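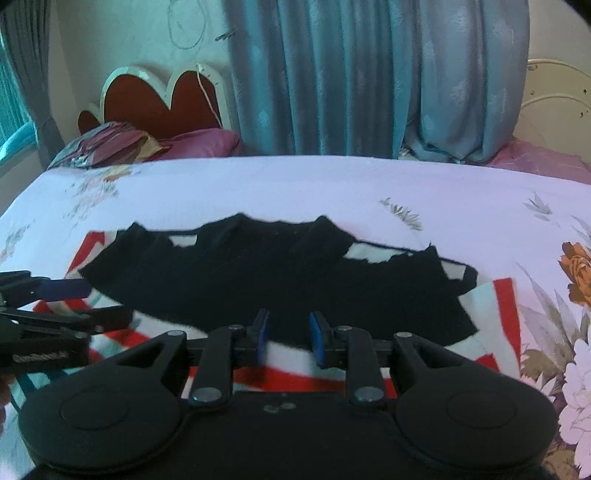

# Bed Linen and Household Textiles in the Home

**Joter Center for Domestic Life, Room Gallery**
Published December 2018

The Joter Center records the furnishings and household goods of ordinary homes. This gallery is concerned with the bedroom: the sheets, covers, pillows and towels in daily use, the beds that carry them, and the clothing that is sorted and folded on top of them. The captions are intended for general readers and for schools that borrow prints from the Center.

The bedroom series contains 120 photographs. A selection of 13 is on display in the Ginting Room on the ground floor, and the captions for the display are given on this page. The full series may be consulted by appointment. Captions were prepared by Sulastri Purba, who also arranged the display.

## Sheets and beds

**Lavender sheet with printed flowers.** The pale ground carries an orange rose, a large white flower with brownish leaves, and small sprigs in gray. A dark garment has been laid out on a towel striped in red, white and blue. The scalloped headboard has a cream-white frame and a dark red padded panel, and a second bed beside it has a pink cover.

**Plain white sheet, single bed.** The sheet is drawn tight and tucked at the foot. A darned patch near the hem was made with thread slightly heavier than the cloth. Lent by a family in the Urside district.

**Double bed with checked cotton cover.** The cover was cut from two lengths of cloth and joined down the center. The checks were matched at the seam for most of its length and drift apart toward the foot.

**Child's bed with side rail.** The rail was removed at bedtime and stored behind the wardrobe. The owner retained the bed after the child had outgrown it and used it for spare blankets.

## Pillows and covers

**Pillows against a padded headboard.** In many homes recorded for the series, the pillows do not match the sheet or each other. Sets were bought together but wore at different rates, and replacements were chosen by price or by what the market had that week.

**Bolster in a drawstring case.** The case closes at both ends with tape. The owner reported that the tape is replaced more often than the case.

**Quilt, folded in quarters.** The quilt is shown with its reverse side outward, which is how it was stored. The backing consists of flour sacking that has been washed until the print can no longer be read.

**Pink satin bedspread.** A wedding gift, used on visiting days only. The fringe is complete on three sides. The fourth side was placed against the wall and the fringe there was removed to repair the others.

## Towels and clothing

**Striped bath towels on a line.** Towels with broad woven stripes appear throughout the series. Besides their use for bathing, households reported laying them over a bedsheet while sorting clothes, lining a drawer with them, and wrapping them around breakable goods during a move.

**Dark knitwear laid flat.** Knitted clothing was commonly spread on a level surface and smoothed by hand before folding. The sleeves were turned in toward the back and the lower half was brought up to the shoulders.

**Basket of unsorted laundry.** The basket holds one household's washing for the week. Bed linen was taken out first, as it required two people to fold, and small items were left for the evening.

**Cupboard shelf with folded sheets.** Each set is kept inside one of its own pillowcases. Paper labels pinned to the edge of the shelf give the bed for which the set is intended.

**Window curtains in a shared bedroom.** Light cotton curtains were washed less often than bed linen and were generally taken down twice a year. The hooks were kept in a jar on the sill while the cloth was on the line.

## The Esis bequest

Part of the textile collection was received with the Esis bequest. It includes sheets, pillowcases and towels that had remained in use until shortly before they were transferred to the Center. Worn areas, stains and household repairs have been left as they were found. No item has been bleached, pressed or re-hemmed.

Visitors sometimes ask why mass-produced bedding has been collected alongside handmade pieces. The collecting policy of the Center covers the contents of the home as a whole, and printed sheets and manufactured towels form the larger part of what most families own. Cloth of this kind is seldom kept once it has worn through. Pieces with a complete hem, or with the maker's label still attached, are especially welcome as donations.

## Notes on the captions

Colors are given in plain terms. The words "sheet," "cover" and "spread" follow the usage of the lending household where it is known. Where it is not known, "sheet" is used for the layer that is slept on and "cover" for the uppermost layer.

The terms "headboard" and "bedhead" both occur in the older register. The present captions use "headboard" throughout, for padded, wooden and metal forms alike.

The caption for the white sheet has been corrected. An earlier version, printed on the display cards in October, placed the darned patch at the head of the bed.

## Viewing and loans

The display is open during the regular hours of the Center. The Ginting Room admits up to 30 visitors at a time, and school parties are asked to reserve in advance. Bags and umbrellas should be left at the entrance desk. The bed linen shown in the open cases may not be handled, but a tray of sample fabrics is provided on the long table and may be touched freely.

Prints from the bedroom series are lent to schools and public libraries for one term. Borrowers receive the mounted prints, the captions and a sheet of suggested classroom activities on folding, mending and the care of cloth. Requests should quote gallery register entry 354 and state the number of prints required.

Households wishing to offer bedding, towels or curtains to the collection are asked to write to the Center before sending any item. A short note on where the piece was bought, which room it was used in and how it was washed should be enclosed with the letter. Items should be clean and fully dry, folded once or twice only, and wrapped in plain paper.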